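24 April 2020

# Gondola bay, drinks over chips

This page covers one bay of store shelving: soda bottles on the upper shelf, bagged chips on the shelf below, and a hand basket for picking. It belongs with the shelf notes kept under the Cosero heading. Dimensions are in millimeters unless stated.

**Shelving.** The bay is a Grosix wall unit with adjustable brackets. Upright slots are spaced at 100, and the shelves can be moved one slot at a time with the stock removed. The upper shelf has a dark gloss surface. It wipes clean quickly but gives a bottle base very little grip, so a bottle set down off center can slide or settle at a lean against its neighbor. A matte liner was ordered in September and is not fitted to this bay.

**Bottles.** Green plastic, yellow screw caps, green and white labels with a barcode. Bottles are faced in two rows. When stock is complete the fronts should be upright, cap over base, with labels out. Leaning bottles are left as found until the next facing round.

**Chips.** Mostly yellow bags, packed upright and close together. Bags pull out most cleanly from the top seal. Pulling from a side seam tends to bring the next bag along.

**Basket.** Blue plastic, slotted sides, thin wire handle.

## Pictures

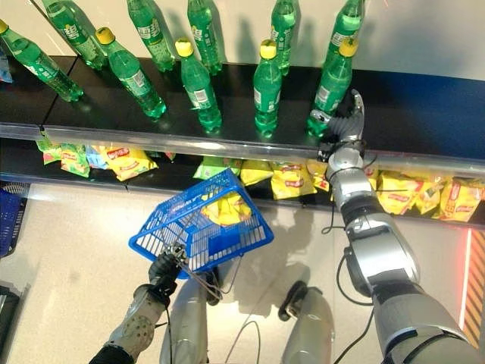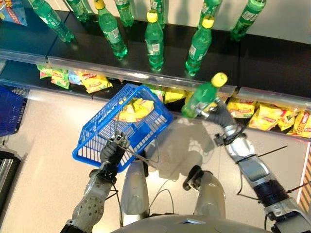 Green soda on the upper shelf, blue basket held ready, one bottle in the right hand.

## Picking order

Bottles and bags go in the same basket. The usual rule is heavy items first, with the bag laid on top. For a short list the order matters less, provided the bottle is lowered in along the basket wall and kept off the bag. A full bottle dropped from rim height will crush the contents of a bag and may open the seal.

1. Hold the basket below shelf level and clear of the front rail.
2. Take the bottle at the body or near the base. Do not lift by the cap.
3. Tilt the bottle slightly toward the aisle so the base clears the rail.
4. Lower the base into the basket before releasing.
5. Check that the remaining front bottles are stable.

Step 3 causes most of the trouble. The rail stands a little above the shelf surface, and a bottle dragged straight forward catches on it and tips. Lifting the bottle a small amount before tilting avoids this.

## Restocking

Restock from the Budar cart, which has a deck height of 600. Load the back row first. Four shelf clips hold each shelf, and all of them should be checked for seating before any weight goes on. The price rail is a press fit and will come off if used as a handle.

Replacement rails are listed in the Yordanov parts sheet, line 106. Cut ends should be deburred before fitting, and the rail pressed home from one end to the other. Fitting from the middle leaves a bow that shows up as a gap under the label strip.

Clean the upper shelf with a damp cloth and dry it fully before the bottles go back. Residue from a leaking cap dries sticky and holds the base, which makes the next pick jerky. Floor tile in front of the bay is glossy and should be dried at the same time.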